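Andico Publishes Open Practice Guide for Teaching Robots With Hand-Held Grippers

DAMNESS, November -- Andico today released the first full edition of its good practice guide for hand-held gripper work, and we could not be happier to see it out the door! The guide is free to read, free to copy and free to change, and it covers the whole working day of a person who picks things up with a gripper so that a robot can later learn to do the same.

The guide is called the Damness Practice, after the town where most of it was written. It grew out of a long stretch of shared work between Andico and two partner workshops, Ninden and Briggs. All three had house rules of their own. Some were typed up, some were taped to a cabinet door, and a few lived only in the heads of the people who had been there longest. Putting them side by side was a treat. Ninden had a lovely, short way of writing up a dropped object. Briggs had the best rules on rest breaks by a mile, and they went into the guide almost word for word.

The text was tested against 1,816 recorded sessions from the three workshops. Of those, 672 were done under the draft rules, and the comments that came back from operators led to changes in every chapter. The chapter on glass and ceramics was rewritten from the ground up (twice!) after operators pointed out that the first draft had plainly been written with plastic cups in mind.

The Damness Practice has 5 chapters:

Before the session: tool checks, table setup and the operator's sign-on.
During the session: grip, pace, two-person and two-tool work, and when to stop.
Breakables: glass, ceramics and anything with a sharp or chipped edge.
People: consent, hands and faces in recordings, breaks, and the right to have a session deleted.
After the session: labels, fault notes and storage.

A few of the rules will look familiar to anyone who has done this work. No operator records for more than 60 minutes without a break. A session with a fault in it is kept and labeled as a fault, so that people using the recordings later can decide for themselves what to do with it. Anyone in the room can call a stop, and the call doesn't have to be explained until everything has been put down.

Others are new. The guide asks each workshop to write down what its operators were told before they started, in the same words they were told it. It asks for a tool log that travels with the gripper when the gripper changes hands. It also asks that bystanders be told when recording is on, every time, even if they work in the next room and have heard it before.
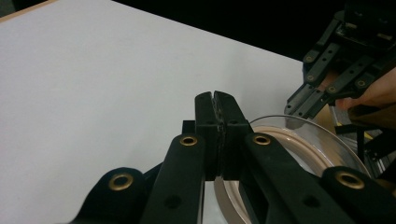
Two-tool work gets the longest section in the guide, and it is the one we have had the most questions about. The main rule is that both tools are checked before either one goes near the object: fingertips brought together and looked at from the side, linkage arms opened and closed through their full travel, every fastener looked over for play. Closed fingertips should meet with no more than a thin dark seam between them, as the pair on the nearer gripper do. The second tool follows the same routine, and with a glass bowl on the table its tips are aimed at the rim and brought in slowly from above. Hands stay back on the handle area, clear of the fingers and the linkage. Ninden asked for a line on lighting as well, and it's a good one: clear glass throws bright highlights, so operators should look at the rim from more than one angle before they choose where to grip.

Andico, Ninden and Briggs have all moved to the Damness Practice for new sessions. Older recordings keep their old labels, with a note saying which house rules they were made under.

The guide is a voluntary one. It doesn't replace local workplace safety law or any formal machine safety standard, and workshops should read it next to the rules that already apply to them. Chapters can be used one at a time. A small shop that only handles soft goods may well skip the third chapter for now, and that's fine by us.

Comments on the first edition are very welcome, above all from operators. Send them to the Andico practice desk in Damness, by mail or through the comment form that comes with the guide. Please give the chapter and the rule number, and say what kind of tool you use. Printed copies for posting near the work table can be ordered from the same desk at no charge.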